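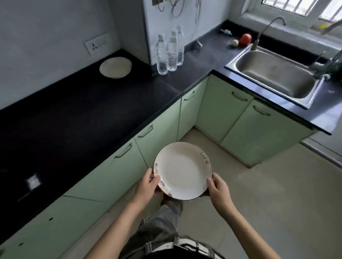
What Do You Do With the Extra Change?

I've been chewing on the word "integrity" since July, when I got handed too much money at a hardware counter in Starnthorpe and stood in the parking lot for longer than I'd like to admit. It was two dollars. I know, I know! You're expecting a big story and I've got two dollars. But I had already buckled my seat belt, the line inside was long, and I could hear myself building the case. They overcharge for screws anyway. The kid at the register won't get in trouble over that. My time is worth something too, isn't it?

I did go back in, and I'd love to tell you it was because I'm a good person. Mostly it was because I had promised you folks a piece on honesty for this newsletter and I didn't see how I could write it with those bills in my cup holder.

So I went to the dictionary, like I usually do when I'm stuck. The old sense of integrity is wholeness, something entire and undivided. It comes from the same root as "integer," which I vaguely remember from seventh grade math. A whole number. I liked that a lot more than the definition I'd been carrying around, which was something closer to "doesn't get caught doing bad stuff." Whole means the me at the register and the me in the parking lot are the same fellow, and that afternoon they were two fellows having an argument.

My friend Sakda Nuchit keeps the books for a flooring outfit over in Maltivwood, and I told him the story over coffee, fishing for a little praise if you want the truth. He didn't give me any. He told me about an invoice instead. A supplier had billed his company $996 for a delivery that should have come to $3,440. Somebody over there had pulled up the wrong job and sent the wrong total, and the owner had already said "great, pay it" and moved on to the next thing. Nobody was lying to anyone. The paper said $996, and $996 is what they would have paid.

Sakda called the supplier. He said the phone call took maybe four minutes and the conversation with his boss took most of the next morning (the boss came around, but he was not a happy man before lunch). I asked him if he'd been scared. He said sure, a little, he has a mortgage. Then he said what bothered him most was how easy it would have been to call it their mistake. It was their mistake! He just didn't think that made it his money.
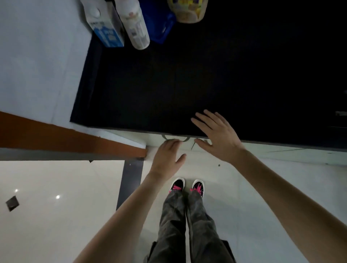 I keep running into that phrase now, "their mistake." I used it myself in the car. It's a very comfortable phrase, because it's accurate, and you can hide quite a lot behind something accurate. The Proverbs have that line about a false balance being an abomination and a just weight being a delight, and I had always pictured the merchant with his thumb on the scale. I never pictured the customer on the other side who notices the scale is off in his favor and asks for another pound of flour.

Now, a reader from Wornunley wrote in after my last piece and took me to task for being too hard on people who are barely getting by. She's got a point and I want to be fair to it. If you're counting coins at the end of the month, an extra twenty in your change can feel like an answer to prayer, and I'm not going to wag my finger at you from a warm kitchen. I've had lean years myself. I will say that in the leanest of them I kept a little list on the back of an envelope of what I owed and to whom, and paying it down one line at a time did more for my sleep than any of the money did. Take that for what it's worth. It may not fit your life at all.

What I'm less patient with is the comfortable version, which is the one I was up to in that parking lot. I wasn't hungry. I just didn't want to stand in line again.

A few of you have asked what our discussion group will be reading next. We're going to stay on this subject for a while and work through the Malik booklet on everyday honesty, the short one with the questions at the back of each chapter. Please read the chapter on promises before you come, and if you can, bring a story of your own. Small ones are fine! I'd rather hear about a library book or a borrowed ladder than about some politician none of us has ever met. We have plenty of opinions about those people already.

And if you've got a borrowed ladder in your garage, maybe call the owner first. I have a casserole dish to return, myself, and I think I've had it since before the holidays.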